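Print this release | E-mail this release

Serkell to move its quarterly holdings report to a single online service

VISTLEY, May – Serkell, the investment research firm, is to bring its quarterly fund holdings report, its share price notes and its archive together in one online service. The service is called Todville and will open to existing subscribers at 9am on the first working day of next month.

Until now, subscribers have had the holdings report as a document by e-mail, with the share price notes sent separately. Both will carry on in that form until the end of the summer. After that, Todville will be the only way to read them.

The holdings report follows 191 investment funds and sets out which company shares they bought, sold or kept during the quarter. It is used mainly by pension scheme managers, financial advisers and private investors. Each edition also lists the 100 shares held by the largest number of those funds, with a note of any that have joined or left the list.

Talha Gilani, head of research at Serkell, said: "Most of our readers look up a handful of companies and then go back to check what the same funds were doing a year earlier. At present that means opening several documents and comparing them by hand. Todville puts the quarters side by side. The figures are the same ones we have always published, and we have kept the notes on how we reach them."

What subscribers will see

Readers will be able to search by fund or by company. A company page shows how many of the funds hold the shares, the change since the previous quarter and the five largest holders. A fund page lists every holding above the reporting limit – smaller positions are grouped together as one line.

The archive goes back 7 years. Earlier editions are being checked and may be added later, although no date has been set.

Holdings are reported after the end of each quarter, so the positions shown may have changed by the time they are published. Serkell does not give personal investment advice, and the report should not be read as a recommendation to buy or sell any share.

Trial and prices

Some 400 subscribers used a trial version over the winter. As a result of their comments, the download button has been moved to the top of each page and fund names are now given in full.

The price of a yearly subscription will stay the same until renewal. Firms with more than one reader can ask for a shared account. The website was built by Kabbaj, which will also run the help desk during office hours.
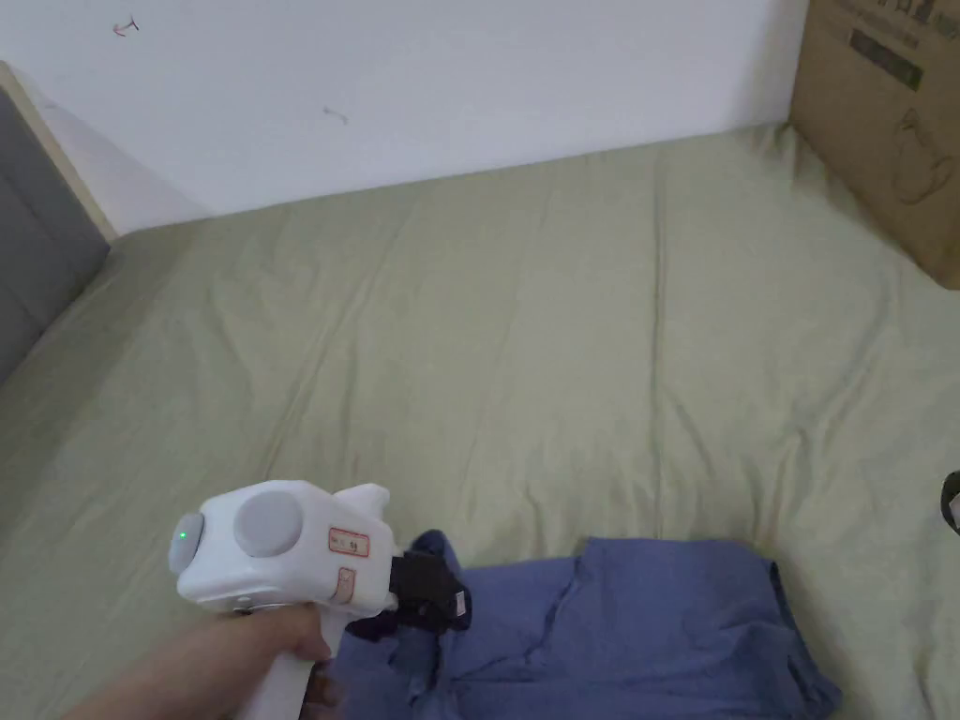 How to switch

Current subscribers will get an e-mail with a link to set a password. The link works for two weeks, and a new one can be requested from the sign-in page. Anyone who reads the report through an employer should speak to the person who manages the account.

Press questions should be sent to the Serkell press office in Vistley, which is open from 9am to 5pm.

Print this release | E-mail this release

Recent releases
Serkell publishes spring holdings report
Changes to the way dividend dates are shown
Talha Gilani named head of research
Serkell office in Vistley: new opening hours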